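# Stakix Laundry Set: Shirts and Small Cottons

By Ľubica Trnka and Omar Khasawneh
February

## Summary

Stakix is a collection of pictures and notes about everyday garments before, during and after folding. This part covers 198 garments, mainly T-shirts, with some pillowcases and dish towels. There are 596 folding sessions in total. Most garments appear more than once, started from a different heap each time.

The clothes came from secondhand bins in Geltow and were washed before use. None were ironed. Worn cotton holds creases in a way new cotton doesn't, and we wanted the worn kind.

## Contents

- `garments.csv`: one row per garment, with type, main color, fabric, size label and condition
- `sessions.csv`: one row per session, with garment ID, starting state and final fold
- `stills/`: pictures, grouped by garment ID
- `notes/`: free text from whoever set up the session

## Starting states

`flat` means the garment is spread out with both sleeves visible. `half` means one fold is already in. `heap` means it was dropped or bunched on the cloth. Heaps are the largest group, at 353 sessions.

Garments were not arranged by hand after dropping. If one fell off the table, it was picked up and dropped again.

## Labels

Kaj Steinarsdóttir labeled seams, hems and collars. Where a sleeve and a hem could not be told apart, the label is `edge_unknown`. Please don't convert these to `hem`. An earlier release did, and the counts were off.

Color names are plain words (pink, navy, gray). Heathered fabrics get the main color plus `heather=1`.

## Known problems

- Size labels are missing on many older shirts.
- Two dish towels share one ID. To be fixed in version 2.
- Light-colored garments are hard to separate from the table covering in some stills.
- Pentti Halonen's notes are in Finnish and have not been translated.

## Use

Free for research and teaching. Please cite the set by name and version.

Contact: Issa Hourani, Dabbas office | © Stakix | Back to top

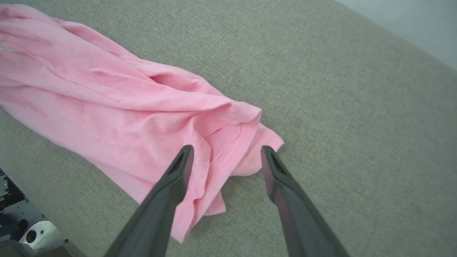
Pink cotton garment, bunched, with a stitched seam showing at the fold.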